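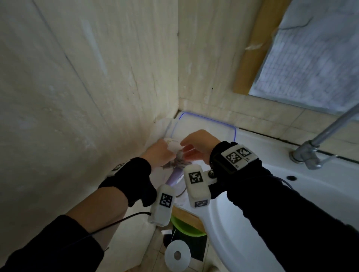

Borkari Stackable Bath Shelf, three tier
Reviewed 25/01/2025

I bought this shelf for the smaller of our two bathrooms, where the only storage was the top of the toilet tank. It has been in use since December, which is long enough to say what it does well and where it falls short.

The shelf is a narrow steel tower with three trays and four feet. It stands 92 cm tall and 30 cm wide. The listing says it holds 90 pounds in total, and I have no way to test that and no plan to. It holds a stack of towels, the cleaning supplies and a row of bottles without leaning.

Assembly

Everything comes flat in one box. The legs are in sections that screw into each other, and the trays drop over the joints. No tools are needed. The printed sheet has drawings only, and the drawing for the second tray shows it upside down. If you follow it, the lip ends up underneath and small things slide off the edge. Put all three trays in with the lip facing up and ignore the sheet.

Two of the leg sections were stiff to turn. A rubber jar opener gave me enough grip. I would not use pliers, as the coating is thin and marks easily.

In use

The top tray is the most useful. It comes to a good height next to the sink and has room for a soap dish, a cup and a box of tissues. The middle tray is set too close to the top one. A standard bottle of shampoo fits, but a pump bottle does not, and you can't move the tray up or down. I ended up using it for washcloths and toilet paper.

The bottom tray is close to the floor. Sweeping under it is awkward and I now lift the whole thing out of the way once a week. It is light enough when the towels are off.

The trays are wire with wide gaps, so anything small needs a container. I went through the kitchen cupboard for old food boxes with lids, and those do the job for cotton swabs, hair ties and spare razor heads. Clear ones are best. Borkari sells its own bins for the shelf, but they cost almost half as much as the shelf does.

Rust

My last shelf was a Punex, and it rusted at the feet in the first year. So far this one has no rust on the trays or the legs. There is one small orange spot on a screw thread where the coating was never applied. I dried it and put on a dab of clear nail polish. The room has a fan and a window, so a bathroom with neither may be harder on it.

Compared with others

I also looked at the Drovari corner unit. It has adjustable trays, and that would have fixed my main complaint, but it needs to be screwed to the wall and we rent. The Giraldo version looks the same as this one in the listing photos, costs more, and comes in white only.

Would I buy it again

Yes, at the sale price. At full price I would want trays that move.

Good: narrow, steady, no tools, easy to wipe down.
Not so good: fixed middle tray, wrong drawing in the instructions, low bottom tray.

Four stars out of five.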